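Storing opened jars on a white plastic tray: marks and sticky lids
Home & Kitchen > Storage and Containers

Lutora
Posted Thursday, 7:40 pm

I keep jars with red screw caps on a shallow white plastic tray in the pantry. The tray has picked up a faint pink ring under one of them. Dish soap did not shift it. Is this colour transfer from the cap, or the contents? Secondly, is there any harm in leaving the jars on the tray permanently? The shelf above has 16 cm of clearance.

3 replies

Clomell

Probably the contents. Tomato and paprika both stain white plastic. Try bicarb.

Hustent

Cap pigment is moulded in and does not normally migrate at room temperature. Check whether you have been resting caps upside down on the tray while serving, as residue from the inner liner will leave a ring of the same diameter as the cap. Measure both.

Treatment: one part bicarb to two parts water, left for 40 minutes, then rinsed. Repeat once. If the mark remains, put the tray in direct sun for a day. Do not use a scourer; scratched plastic holds colour and the next stain will be worse.

On the second point, a tray is fine permanently.
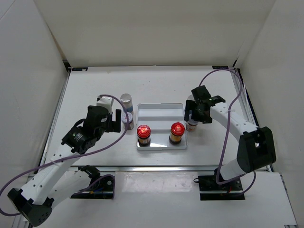

A low rim is preferable with jars, as you can grip the body of the jar and lift it without tilting. With a deep tray people tend to pull on the cap, and a cap that is not fully seated will come away. Wipe the thread before closing. Sugar or oil on the thread is the usual cause of a sticky lid. Leave 10 mm between jars so the bases can be wiped.

Jankauskaitė

Same problem here, mine was beetroot. Sun worked, bicarb did nothing.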